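The Plate Trial

Aigars Lapiņa had been paid to be hard to please for 30 years, first in hotel kitchens and then by the Wesness insurance people, who sent him wherever somebody claimed a machine could do a job. In December they sent him to Tirnby.

The flat was on the second floor of the Opoku building. Laine Petrauskas let him in and asked if he wanted coffee.

"Who washes the cup?" he said.

She laughed, though she'd heard he was like this. The machine was called Hosier. It had been at the dishwasher all morning, and she had the hand cameras up on her laptop so he could see what it saw.
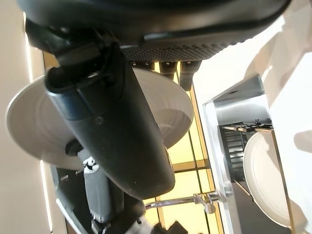 Plates, from the hand's side of things.

"My nephew does this for two dollars," Aigars said.

"Does he do it at three in the morning?"

"He's up at three in the morning. He won't do dishes, but he's up."

He pulled a stool over and got out his notebook. He had a form for this, with boxes, and he never used the boxes. He wrote down 2000, the figure Laine gave him for plates handled, and next to it he wrote "whose count?" Then he asked about glasses. Laine said glasses were coming. He asked about a pan with egg on it, and she said that was more of a spring thing.

"So it's a plate machine."

"It's a general machine that's currently on plates."

He went and stood by the sink, where he could watch the arms. One hand hung open near the rim of the basin, doing no work at all as far as he could tell. The other had hold of a plate down in the rack, low on the edge, the way his old boss used to slap your wrist for. Two plates, side by side. He had once cleared a wedding of 234 with a fever and a borrowed apron. 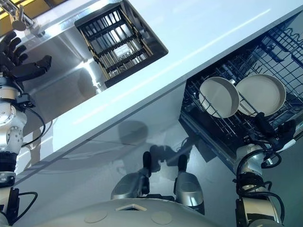
What He Wrote Down

He didn't write that it was slow. Everyone wrote that. He wrote that a kitchen is mostly interruptions: the phone, the kid, the fork that has gone under the rack, the cup somebody wants back. He wrote that he'd seen a careful hand and hadn't yet seen a chore.

Laine read it over his shoulder, a thing he normally didn't allow.

"You could say it's careful in the first line," she said.

"I could."

She turned the laptop toward him again. The black finger came down at a slant, and past it there was so much white that he had to squint to find a rim.

"Would you let it near your mother's china?" he asked.

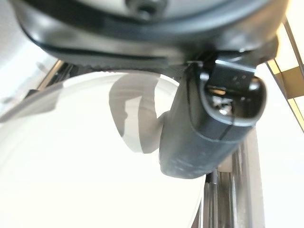 Laine said she wouldn't let Aigars near her mother's china either, and that he was asking the wrong thing. Her mother ate off the same four plates every night and couldn't bend down to the rack anymore. Four plates, no phone, no kid. Would that count as a chore?

He looked at his boxes for a while. Then he crossed out "whose count?" and wrote it again, smaller, and asked if the coffee was still on offer.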